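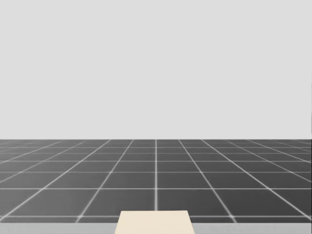
Dostcombe, février 2019

Guide du magasin Zamley, partie 4 : mettre en place une liquidation dans la caisse Jorkis

À lire avant de toucher aux prix. Réservé aux responsables et adjoints. Les caissiers n'ont pas accès au menu Campagnes, inutile de leur donner le code.

Avant de commencer

Il vous faut : le code responsable (4 chiffres), la liste des rayons concernés validée par le siège, le rouleau d'étiquettes rouges, l'autorisation de liquidation affichée en vitrine. Pas d'autorisation affichée = pas de campagne. On attend.

Magasin fermé au public pendant toute la procédure. Comptez 60 minutes, plus si le réseau rame.

Attention : ne jamais lancer la campagne avec une caisse ouverte. Les tickets en attente gardent l'ancien prix et la clôture du soir sera fausse.

Créer la campagne

1. Fermer toutes les sessions. Vérifier sur le poste maître que chaque caisse est en gris.

2. Menu Campagnes > Nouvelle > Liquidation. Surtout pas « Soldes », ni « Promotion ». Le type ne se modifie plus ensuite, il faudrait tout supprimer et recommencer.

3. Nom de la campagne : code magasin, tiret, LIQ. Sans accent, sans espace.

4. Date de début : celle de l'autorisation. Date de fin : laisser vide si le siège n'a rien communiqué. Le logiciel affiche un avertissement orange, valider quand même.

5. Importer la liste des rayons. Le fichier est limité à 1000 références. Au-delà, couper en deux et importer l'un après l'autre, même campagne.

6. Contrôler le rapport d'import. Les lignes rejetées sont en bas, pas en haut. Le plus souvent : code-barres à douze chiffres au lieu de treize, ou article déja en déstockage.

Note : les cartes cadeaux, les dépôts-vente et les commandes clients payées ne passent jamais en liquidation. Si elles apparaissent dans la liste, les décocher à la main.

Appliquer les remises

7. Onglet Paliers. Saisir la remise par rayon, pas par article. La remise par article existe mais elle écrase tout, on ne s'en sert pas.

8. Cocher « Conserver le prix de référence ». Obligatoire, l'ancien prix doit rester lisible sur l'étiquette.

9. Cliquer sur Simuler. Regarder au moins une page par rayon. Un prix à zéro : on arrête et on appelle Piroska Nyitrai au siège, support caisses.

10. Si tout est bon, Publier. Ne pas éteindre le poste maître tant que la barre n'est pas au bout.
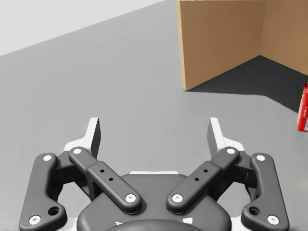 11. Rouvrir une seule caisse. Scanner un article par rayon remisé, comparer ticket et étiquette. Annuler le ticket de test (touche Annul, motif « essai »), sinon il compte dans le chiffre du jour.

12. Ouvrir les autres caisses.

Étiquettes

13. Imprimante Maurya uniquement. Charger le rouleau rouge, face imprimable vers le haut, capot bien clipsé.

14. Lancer par rayon. Un lot complet plante la file d'attente. Si ça arrive : éteindre l'imprimante, vider la file, rallumer, reprendre au dernier rayon sorti.

15. Poser par dessus l'ancienne étiquette sans cacher l'ancien prix. Les étiquettes de travers se refont.

Attention : un article sans étiquette rouge mais remisé en caisse, ça passe. L'inverse non. Le client paie le prix affiché, l'écart est pour le magasin.

Retours et échanges pendant la liquidation

Articles achetés avant la campagne : conditions habituelles, remboursement au prix du ticket. Le logiciel propose le prix remisé par défaut, il faut le corriger (touche Prix, puis Ticket d'origine).

Articles achetés pendant : échange si défaut, avec ticket. Motif à saisir, toujours.

Les clients demandent quand le magasin ferme. Si la date n'est pas sur l'affiche, on ne la donne pas, même si on croit la savoir. Renvoyer vers le service clients, numéro au dos du ticket. Presse : Barnabás Győri, et lui seul.

Changer de palier

Même campagne, onglet Paliers, bouton Ajouter. Ne pas modifer l'ancien palier, l'historique sert au contrôle. Refaire les étapes 9 à 15 en entier, y compris le ticket de test.

Clôture de la campagne : voir partie 5.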